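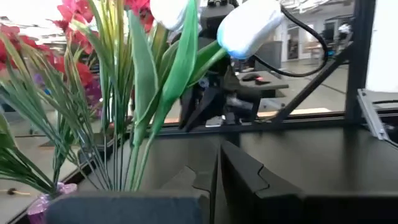
Rankin Robotics Club
Minutes of the project meeting, 4 September 2026

1. Opening and previous minutes

Quorum was met. The minutes of the previous meeting were accepted with one correction: under item 5, "left gripper" should read "left arm controller." The agenda was accepted with the order of items 5 and 6 reversed.

2. Flower handling project (Clerketti)

The programming group reported on the Clerketti task, in which an arm picks a single artificial stem out of a mixed arrangement and moves it to a marked position. Work is being done on the black tabletop with both arms powered. The wrist camera view is now the main input. The overhead view is kept for logging only.

The following points were recorded:

White tulips are the current target. The bloom is easy to separate from the background by color, but the detector places the grasp point too high, on the petals. The grasp point is to be moved down to the stem.

Broad tulip leaves hide part of the stem from the wrist camera on a low approach. A steeper approach angle was proposed and will be tested before any change is made to the detector.

The grass-like filler produces false stem detections. The group will try a minimum width filter first. Removing the filler from the arrangement was discussed and rejected, as the task sheet calls for mixed foliage.

The glossy tabletop returns reflections of the frame. A matte cover was suggested. Agreed to test one on half of the surface so both conditions can be compared in the same session.

Dataset size stands at 3,856 labeled images. The next labeling round is limited to 800 images, with priority given to views where the gripper tips are close together and near the stem.

3. Gripper fingers

The mechanical group presented two options for the finger tips: the existing narrow tip, and a tip with a soft pad added on the inner face. The padded tip needs a new closing limit in the configuration file. A member asked whether the pad would block the wrist camera. The mechanical group will check this on the bench and report by email.

Decision: the narrow tip stays in use until the padded tip has completed 40 closing cycles without the pad shifting. Carried, 3 against.

4. Cabling

The slack in the arm cable was discussed. The present loop gives full travel at the wrist but can enter the work area when the arm is folded. Two extra tie points on the upper section were proposed. The tie points must not restrict rotation of the last joint. The mechanical group will fit them and run the full joint sweep at low speed before the next session.

5. Competition entry

The entry form for the Mindano student challenge has been submitted. The manipulation category was selected. The rules allow one practice run on the competition table, and arms may not be recalibrated after it. The programming group will prepare a short calibration check that can be completed before the practice run starts.

The technical report is due in February. The outline was accepted with the section on lighting moved ahead of the section on grasp planning. Failed attempts will be reported by cause, using the four categories already in the log sheet: missed stem, slipped stem, wrong stem, stopped by operator.

6. Equipment and budget

Iteck has confirmed that the replacement motor is in stock. Purchase approved. The quote for a second camera was held over until the reflection test is complete.

The shared log sheet is missing entries for several sessions. Operators are reminded to record the software version and the finger type for every run. Runs without both will be left out of the report.

7. Actions

Programming group: move grasp point to stem; test steeper approach; add width filter; write calibration check.
Mechanical group: padded tip camera check and closing cycles; tie points and joint sweep.
Data group: next labeling round; list of incomplete log entries.
Equipment officer: order motor; obtain matte cover.

8. Other business

Request to extend lab hours before the competition. Deferred to the next meeting.

Meeting closed. Minutes to be posted on the club page after review.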